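Dulham Tinkerers Forum > Out and About > Open day at Vendley, anybody else go?

Posted by mossy_lane, June 9, 2018

Well, I said I'd report back, so I've made a pot of tea and sat down to do it properly. For those who missed the earlier thread, Vendley opened up their workshops on the Dulham estate this week, and you could put your name down for a tour followed by a demonstration of the two-handed robot they've been working on with Prostus. There were 26 of us in my group, a nice mixture of ages, and we were given badges and a very decent flapjack at the door.

The first half hour was the building itself, which I'll skip over, except to say that if you like old overhead cranes you should go for that alone. They have kept the one from when it was a pump works and it still runs. I could have stayed under it all morning, but we were moved along (quite kindly) to the room at the back where the demonstration was.

I had pictured something behind glass, welding. It was a pair of arms at a table with a checked cloth on it, and the sort of odds and ends you'd find in a kitchen drawer or a child's toy box. The young woman doing the talk explained that the ordinary things are the hard ones. A sponge squashes, a drinks can dents, a bottle on its side rolls off the moment you touch it badly, and anything see-through is a misery for the cameras. She told us they change the selection every session so that nobody gets too fond of one arrangement, themselves included.

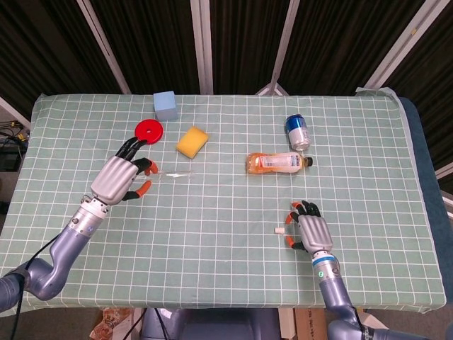
pegandpulley reckons the whole thing would have been better with one arm and a decent suction cup, and told the presenter so at our session. Her answer was that a suction cup is lovely on a flat lid and no use at all on a sponge, and the two of them went at it very politely for a good five minutes while the rest of us enjoyed ourselves. I must say I came down on her side. The fingers are black with orange bits at the tips, and I could have watched them all day.

We were then allowed to ask for things to be picked up, by a show of hands. It is slow. You do have to be patient with it, and there's a good deal of hovering before it commits itself, rather like my late father choosing a cake. But when it got hold of the sponge there was a proper cheer!

If they do it again in July I shall go back, and I'd take the grandchildren. Parking is free but fills up early.

Posted by pegandpulley

I did say that and I stand by it, though I'd like it noted that I was polite. My point was about cost. You've got two hands there with who knows how many little joints in each, every one of them waiting to wear out, and the job is moving a can from one side of a table to the other. I spent 19 years in packing and we'd have done that with a bit of bent steel and a slope.

Lovely flapjack, agreed.

Posted by borbély_fan

But Peg, your bent steel only does cans! Change the can for a bottle and you're back in the workshop for a week making another slope. I think the talk made that fairly clear, although I grant you she rushed that part.

For anyone wanting to read up, the Borbély handbook in the library has a good plain chapter on grasping, from page 66 onwards. It's an old book and the drawings are a bit grim, but the bit on why a thumb matters so much has stuck with me ever since.

Posted by quietkettle

I was in the afternoon group and I'm sorry to say I came away a bit flat. Ours dropped the first thing it went for and then there was a long wait while they did something on the laptop, and we only saw 5 pick-ups in almost an hour. I don't mind things going wrong, but a few words about what was happening would have helped. The staff were very pleasant and I'd still say go.

Was the crane running for you? It wasn't for us.

Posted by mossy_lane

Oh what a shame, Kettle. Yes, it was running, up and down twice with a hook on it. Perhaps they only do it in the mornings. I'd drop them a line about the waiting, as there was a feedback card by the door and the lady there seemed keen to have them filled in.

Peg, I've no quarrel with a slope. I just wouldn't have queued to see one.

Posted by pegandpulley

You'd have queued for mine, it had a bell on it.

Does anyone know if the July one needs booking or can you just turn up? My brother-in-law fancies it and he never decides anything until the day.

Posted by borbély_fan

Booking for the tour, I think, but the sheet I was given says you can walk in for the demonstration if there's room. I'll check it tonight and post the details.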